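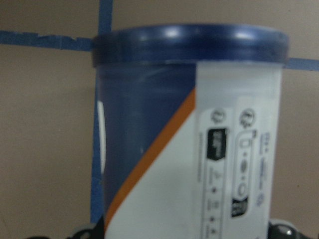

Call for Participants: Big Tubs, Small Print

Posted July 2007
By the Lornlow Packaging Panel

We are looking for people who buy things in big plastic containers with wide lids and who have stopped believing what the outside tells them. If you have ever turned one of these sideways in the aisle to read the panel, given up, and put it in the cart anyway, you are who we want.

Some background. In January we ran a small trial at Lornlow on boxed goods. It went fine, and the main thing we learned is that people say they read labels and mostly don't. The makers we talked to afterward told us that round containers are different because shoppers handle them more. Maybe. We have heard a lot of claims like that and very few come with anything behind them. So this time it is cylinders only, with lids that stick out past the sides, a dark block of color up front, a swoosh or stripe of some sort, and the text running lengthwise down the back where you have to tip your head to follow it.

What you would do

You come to our work room on Pilkington Street for 2 sessions. Each one lasts 53 minutes, and yes, we have timed it. You sit at a table with blue tape on it. You get one container at a time. You open it, close it, turn it, find whatever we ask you to find on the label, and tell us what you think. Some of the tasks are dull. Closing a lid over and over is dull, and we would like you to know that going in.

You will also get a tub to keep at home between sessions, along with a sheet of paper. Write down when you opened it and whether the lid gave you trouble. Please don't fill in the whole sheet the night before you come back. We can tell.

Who can apply

Adults 18 and over who do at least half the shopping for their household. We want a mix of hand sizes and grip strength. If you have arthritis or a bad wrist, please do apply, and say so on the form. Wear reading glasses? Bring them. We also want at least 5 people who think this entire study is a waste of time, as the last group was far too polite.

Please don't apply if you or anyone you live with works in packaging, advertising or label printing. Same goes if you took part in the January trial.

Pay

Forty dollars, in cash, at the end of the second session. No gift cards, no prize drawing. If you only make it to the first session you get fifteen.

Who is paying for it

Fair question. Brindus is covering the room and the payments. They make lids, so they would obviously like to hear that their lids are good. They don't see the forms until we have finished with them, and the agreement says we can publish results they don't care for. We will see how that holds up. A copy of the agreement is in the front office if you want to read it before signing.

To apply

Pick up a form at the Lornlow front desk or ask for one by mail. Write "Jellus" at the top, as that is the name of the study and the desk handles several. Leave a daytime phone number. We call people back in the order the forms come in, and evening slots go first.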